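Come Fold With Us: Looking for People Who Put Away Laundry in a Small Bedroom

Do you fold your clothes on the bed? Do you start out with good intentions, get through the shirts, and then end up sleeping next to a heap of sweaters? Then I would love to hear from you!

My name is Qiuyue Jiang and I'm putting together the next round of the Willstead Bedroom Project. I'm looking for people who live in Willstead or Brerdale and who do most of their folding, sorting and bed changing in a bedroom where space is tight. By tight I mean the bed is the biggest flat surface you have, and everything happens on it. If you have a laundry room with a long counter I'm very happy for you, but you want a different study.

I've been interested in this since I shared a room with my sister and we had one bed, one shelf and a pile of boxes between us. She rolled everything. I folded everything. We are both still sure we were right. When I talk to people about it now I find that almost everybody has a method, and most of them learned it from one particular person and have never thought about it since. I want to get those methods written down properly, with all the odd steps left in, and I want to see what happens to them when the room is small and the quilt is thick and there's a stack of bedding sitting right where you'd like to put the finished pile.

Long sleeves are my favorite part, so I'll admit my bias right away. A T-shirt is pretty easy. A long-sleeved top laid out on a soft quilt is another matter, with the sleeves going their own way and the neckline bunching up the moment you pull on it, and you have to decide whether you deal with the sleeves first or the body first. I could talk about this for an hour (ask Jianhua).

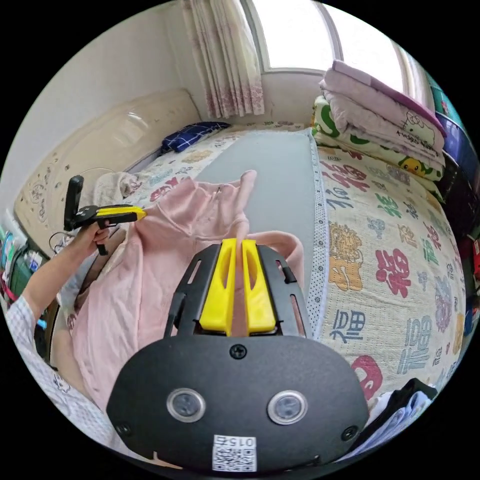
What you would be doing

There are two parts, a home visit and a notebook.

For the home visit, I come to your place with my colleague Jianhua Qin and you show us how you put your laundry away. We'd ask you to have a basket or so of clean, dry clothes ready. Ordinary stuff, please! Don't iron anything for us and don't buy anything. I want the pajamas with the stretched-out collar and the fleece that never stays folded. If you can include these, even better:

- something with long sleeves
- something bulky, like a knit sweater or a hoodie
- a towel or two
- at least one thing you hate folding

You fold, we watch, and we chat as you go if you're comfortable with that. Some people like talking while they work and some people go quiet, and both are fine. After the clothes we'd like to see what you do with the bedding: where the spare quilts and blankets go during the day, what goes on the bottom of the stack, what gets used as a bolster or shoved against the wall. Then you put everything where it normally lives.

The notebook part is simple. We give you a small notebook and you jot down a few lines whenever you fold or change the bed, for the rest of the month. It can be as short as "towels, in a rush, left the socks." If you prefer to write a lot, please do. One person last time wrote a whole page about fitted sheets and I read it out loud to everybody I know (with her permission).

Who I'm looking for

You can join if:

- you're 18 or older
- you live in Willstead or Brerdale
- you do at least half of the folding in your household
- you usually fold on a bed, a mat or the floor
- you're okay with two visitors in your bedroom for an afternoon

I'd especially like to hear from parents and grandparents with kids' bedding in the mix. Families with children seem to build up layers, a pad here, a printed quilt there, the blanket with the cartoon on it that can't be given away under any circumstances, and it all has to go somewhere when the bed becomes the work surface. Folding on a quilted pad is also a bit different from folding on a plain sheet, because fabric catches on it. Some people put something flat down first. Some people swear by the bare mattress. I have no stake in which is better and I'd like to see all of it.

You don't need to be neat. I want to say this clearly, as last year several people wrote to me and apologized for their rooms before I had asked a single thing. A dark crumpled something at the end of the bed is completely normal. Please leave it there.

People who share a bedroom with a partner, a sibling or a child are very welcome, as long as the other person knows we're coming. If you both fold and you disagree about how, please apply together. I mean it.

English isn't required. I speak Mandarin and so does Jianhua, and for other languages we can bring an interpreter if you tell us when you write.

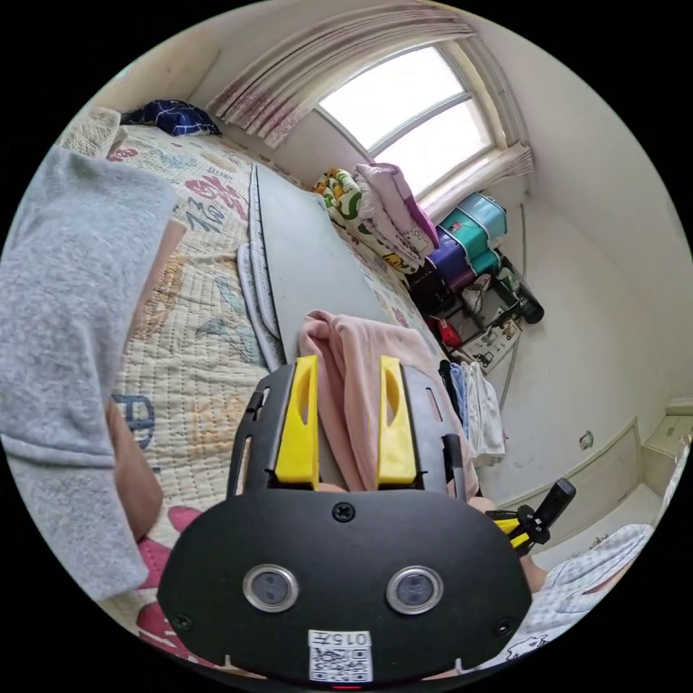 What you get

We pay $300 for the whole thing, visit and notebook together. You get the first half at the end of the visit and the rest when you hand in the notebook. If you do the visit and then decide the notebook isn't for you, you keep the first half and there are no hard feelings.

You also get a copy of the finished booklet. The plan is to print 3,000 of them and leave them in libraries, laundromats and housing offices in both towns, so there's a decent chance you'll run into your own sleeve-folding method while waiting for a dryer. We use first names in the booklet, or a made-up one if you'd like that better. You choose, and you can change your mind up until it goes to print.

I should mention what you don't get, too. We are not organizers and we won't tidy your room or tell you what to throw out. If you ask me for storage advice I'll probably just get excited and tell you about somebody else's boxes.

How the visit goes

We arrive around 3 p.m. That's the usual time, anyway, and we picked it for the daylight, since so many bedrooms have one window at the end of the bed and it gets gloomy fast in the winter. If afternoons are bad for you, say so and we'll try for a morning.

We take our shoes off. We'll bring our own slippers. One of us may need a spot to sit or kneel by the bed, so if there's a narrow gap on one side, please just let us know which side is easier. There's no need to move furniture.

First we go over the consent form together, and there's plenty of time for questions. Then you start whenever you like. The folding itself takes as long as it takes. If the phone rings, answer it. If a child wants to climb into the middle of the pile, that is honest laundry and we'll wait.

After that we'd love a tour of where things end up. I have a real soft spot for this bit. Stacked plastic boxes in the corner, a rack on the wall, the cabinet up near the ceiling that you need a chair for, the blankets that just stay folded at the head of the bed with the prettiest one on top because it's easier than finding a shelf. A lot of thinking goes into these arrangements, and people tend to brush it off when I ask. So I'll ask twice.

We don't open any drawer, box or closet ourselves. You open what you want to show us and leave the rest closed.
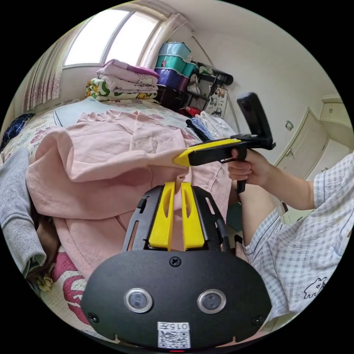

Willstead Bedroom Project | Home Life Team at Vula

We're a small team. I run the visits and answer the email, Jianhua takes care of the notes and the notebooks, and the booklet is designed at Sikora, the print shop on the Brerdale side of the bridge. Our last booklet was on kitchens and what people keep under the sink. We printed 1,000 of that one and they went fast, which is how we ended up with the nerve to do bedrooms.

How to apply

Write me a short note and tell me:

- your first name and the best way to reach you
- which town you're in
- who lives with you and who shares the bedroom
- what you fold on (bed, mat, floor, something else)
- the one item you'd skip forever if you could
- any times of day that don't work

A few sentences is plenty. You can send it through the contact form on this page, or drop it in the Home Life box at the Vula front desk. Please put "Bedroom" at the top so it doesn't end up with the kitchen mail, which is still coming in.

I'm reading notes as they arrive and visits start in March. I'll write back to everyone, including people we can't fit in this time, and if you'd like to stay on the list for the next round I'll keep your details until then and delete them afterward.

A few things people have asked already

Can I do it if I rent?
Yes, of course. We don't touch the walls or the fittings.

My bedroom is also the living room. Does that count?
Very much so. Please apply.

Do I have to show you underwear?
No! Leave it out of the basket.

Can I tidy up before you come?
I can't stop you. But I'd prefer that you leave the folded bedding where it normally sits, and that you don't clear the bed more than you would on a regular laundry day.

I use a folding method I saw in a video. Is that cheating?
Nope. I'd like to know which steps you kept and which ones you dropped after a week.

What if I'm slow?
So am I. Jianhua can do a fleece in the time it takes me to find the sleeves.

Is there parking for you nearby?
We take the bus, so don't worry about it. Just tell us which door to knock on and whether the bell works.

Looking forward to your notes,
Qiuyue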